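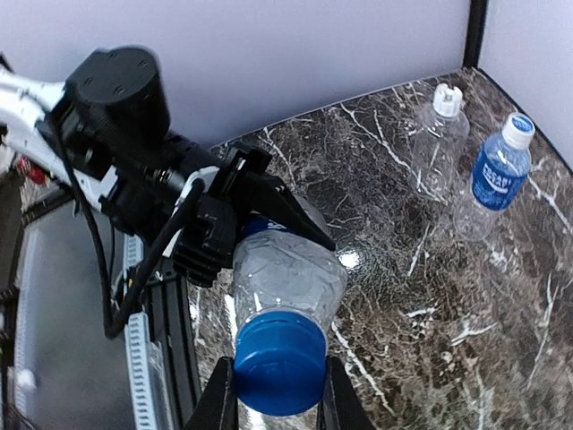

I went to the open day at Galtham mostly for the free coffee, and I came home wanting a new kitchen counter!

We'd taken the 8 o'clock bus over from Tadidcombe, so we were early and had the first hall almost to ourselves. The first thing I fell for was the countertop. It's a dark marble pattern, nearly black, with white and gray veins wandering across it every which way, and so glossy that the lights bounce right back at you (I'd be wiping fingerprints off it all day, but still). My own counter is beige. Let's not talk about it.

The theme was bottles, the plain clear plastic kind with a bright blue cap, same as you'd grab at any gas station. I had never given a bottle cap much thought. Then I spent 23 minutes listening to a talk on threads and seals, and I even asked a question at the end. My sister pretended not to know me.

Afterward we wandered over to the Wulanholm stand, where you could squeeze different bottles and guess which one used the least plastic. I got it wrong twice. The thin ones crinkle so loudly! I liked the sturdier one better, which I guess makes me part of the problem.

Lunch was soup in room 13, up two flights of stairs, a bit salty but hot. They're doing another open day in August, and I've already put it on the calendar. Wear flat shoes and bring a sweater, the second hall is freezing.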